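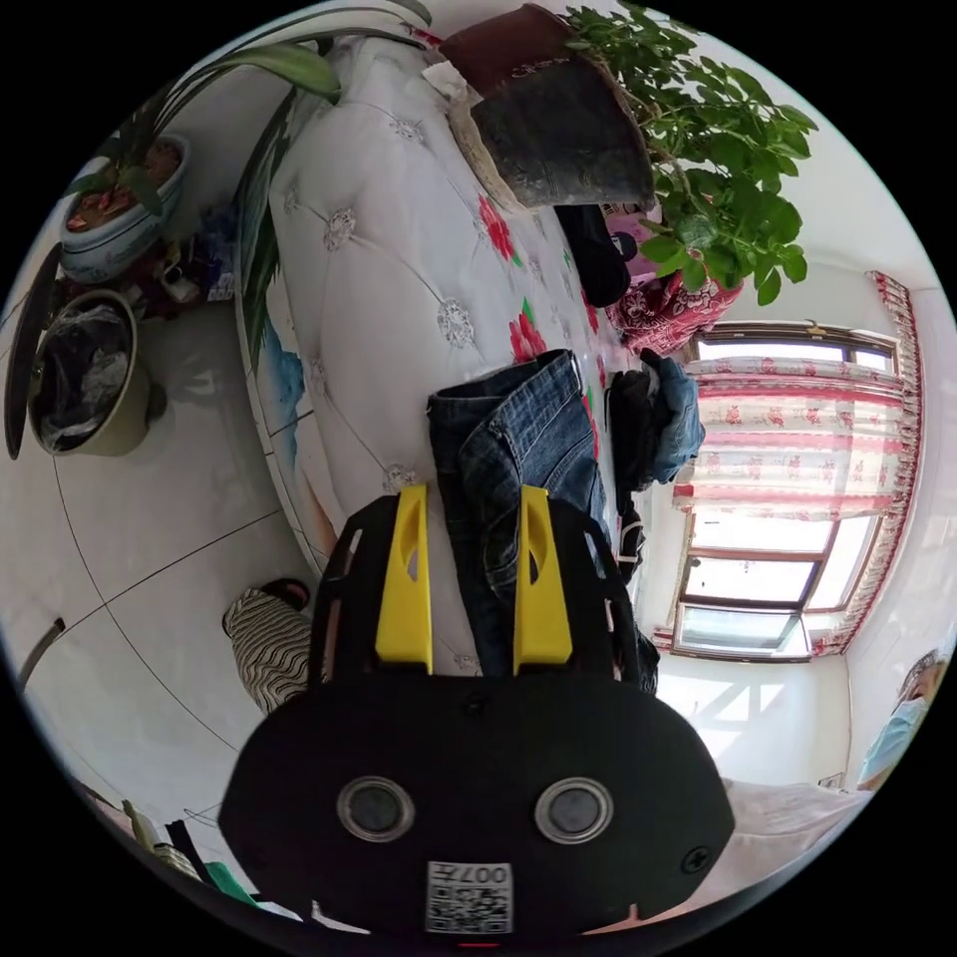

Fig. 1 - Hand-held gripper over the jeans, bed task.

Fandley robotics club, term report. Written up 2/27/21, a bit rushed, sorry.

Aim: get enough folding and tidying demos to train a small model for the Droritz arm before the Stokholm round. Clothes on a bed was our task. Other teams picked blocks or cups. We wanted something floppy.

Method: hold the gripper, go in slow, close on the fabric, move it, let go, stop recording. One go = one demo. Started in December with towels, then went on to denim. Jeans are harder than they look - thick seams, and the fingers slide off the waistband if you come in flat. Coming in at an angle to a belt loop or a cuff was better.

Data so far: 605 demos recorded, 507 kept. Thrown out mostly for moving to fast or for a hand getting in front of the lenses. We spent seven sessions on it, which
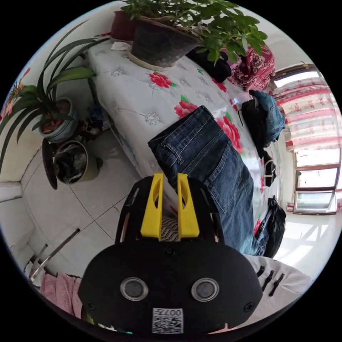
was two more than planned. Labelling took longer than the recording did. We cut every demo into reach, grip, move and release, which came to 3428 clips after sorting, counting the old towel ones. Fuchs, our labelling script, crashed on long files so we split those by hand. Should of done that from the start.

Problems: patterned covers confuse the tracking a bit. Bright windows too. Dark clothes on dark clothes - very bad, edges get lost. Tried the same task at different times of day, results mixed, not enough runs to say.

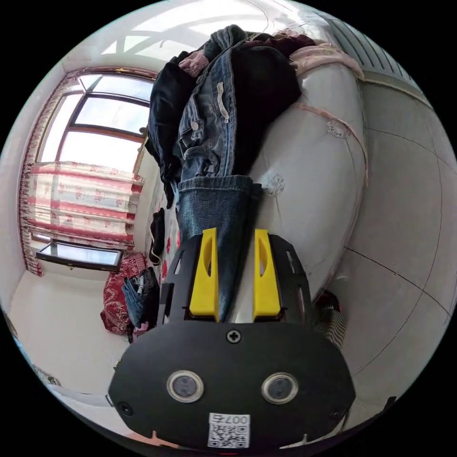

Why not just use the arm to record everything?
Too slow, and we only get it for one afternoon a week. By hand we can do more than 7 demos in the time it takes to set the arm up.

Next: shirts, then socks if time. Retrain with the dark clothes left out and compare. Script fix still to do.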